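3.2 Household sorting habits and the words that go with them

The second part of our study moves from the word lists to the homes themselves. We wanted to know what families call the places where small things end up, and whether those names travel from one generation to the next. The short answer is that they do, and far more stubbornly than we had hoped when we started! A box may be replaced, moved to another room or handed to a cousin, and the name will follow the contents.

The interviews were held in two towns, Wikport and Marino, with 40 households in all. Giorgia Pagano ran the Marino sessions and Margus Lūse the ones in Wikport. Each visit began with the same request: show us where the toys live, and tell us what you call it. We did not offer words of our own until the talk had run its course, so that the terms we recorded would be the speakers' and not ours. Every session was recorded and typed up in full, including the side remarks, and the side remarks turned out to hold some of our favorite material.

The range of names was a delight. In the word lists (Section 2) the general terms "toy box," "toy bin" and "toy chest" made up nearly all of the answers. In the homes those same people used them hardly at all. They said "the muddle," "the harbor," "Sunday," "the low one." One family in Wikport had three containers called "big," "old big" and "not big," and the children could sort any item among the three without a pause. A grandmother in Marino used the word "drawer" for a basket, and so did her daughter, and so did her daughter's son, who had never seen the chest of drawers that the word first belonged to.

We were also struck by how much the shape of a container matters to the verbs around it. With deep chests, speakers "dig," "dive" and "hunt." With shallow, open boxes they "pick," "look" and "choose," and tidying up becomes "laying back" or "setting in" where the owners of deep chests would say "throwing in" or "dumping." The shallow, open type (Figure 1) drew the widest set of verbs from adults and the narrowest from children, a gap we return to in Section 4.

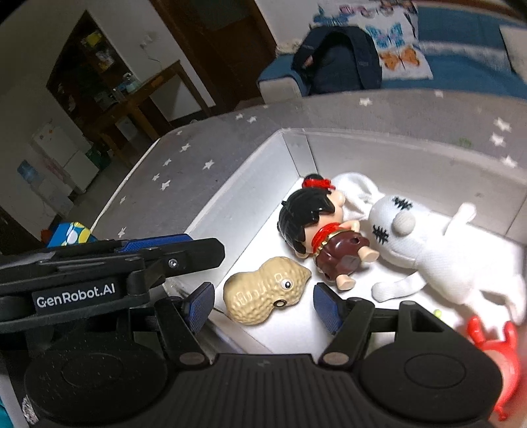
Figure 1. Toys in a shallow, open white box on a table covered with a star-print cloth.

Age plays a part as well. Children under eight tended to name a container after one item in it, often an item that had long since been lost. "The giraffe" held no giraffe. Older children and adults leaned on place ("the hall one") or on time ("winter"), and they were quick to defend their choice when a sibling or a spouse disagreed. These small arguments are wonderful data. In the course of them speakers explain their own usage, give counterexamples, quote absent relatives and now and then change their minds on tape.

For the coding we followed the Dreson scheme, which sorts home-made names by what they point to: a thing, a place, a person, a time or an event. We added a sixth group for names whose source the family could no longer trace. It filled up quickly. Margus Lūse, who coded the Wikport set, has suggested that these untraced names may be the oldest in the sample, passed down after the story behind them was forgotten. We like this idea very much, though our interviews can only support it in part. Two of the families did have letters or notebooks in which the name appeared a generation earlier, and in both cases the spelling had shifted while the spoken form stayed the same.

A few limits should be kept in mind. Both towns are small, many of the families know one another, and a good name can cross the street. We also spoke mostly with people who enjoy talking about their homes. Quieter households may well get by on plain "box," and we would love to hear from them in the next round, which is planned for Fislow.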